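Le taux de la Banque de Tovell

Ma grand-mère disait que l'argent avait ses saisons, et je crois qu'elle avait raison, elle qui avait connu les années où le pain de Satti changeait de prix entre le matin et le soir. Aussi, quand la Banque de Tovell annonça qu'elle relevait son taux pour la troisième fois depuis décembre, je descendis à la cuisine, je fis du café, et j'attendis — comme toute la ville, je suppose — que quelque chose se passe.

Rien ne bougea. Le boucher demandait toujours 24 tadis pour le rôti du dimanche, et ma voisine du dessus, qui remboursait sa maison depuis l'hiver, soupirait un peu plus fort dans l'escalier.
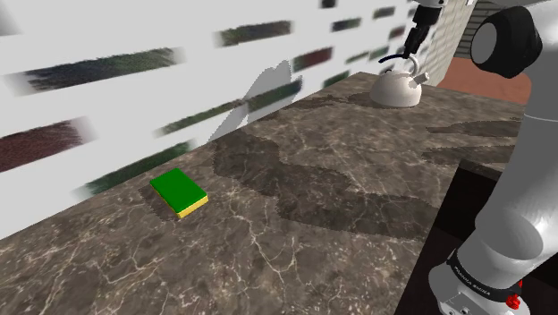
Je tenais alors, le soir, les comptes de la maison Vustov, un commerce de laines où l'on travaillait à 46 dans de grandes salles mal chauffées. Le patron, un homme doux et inquiet, me demandait chaque vendredi si les prix allaient enfin baisser, et je lui répondais que ces choses-là voyagent lentement, un peu comme les lettres d'autrefois, qu'on croyait perdues et qui finissaient par arriver avec un timbre de travers.

Au printemps, il renonça à acheter sa nouvelle cardeuse. Quelques semaines plus tard, passant devant la boucherie, je vis l'ardoise : 22 tadis. J'entrai, bien sûr, et je pris deux rôtis, dont un pour la voisine.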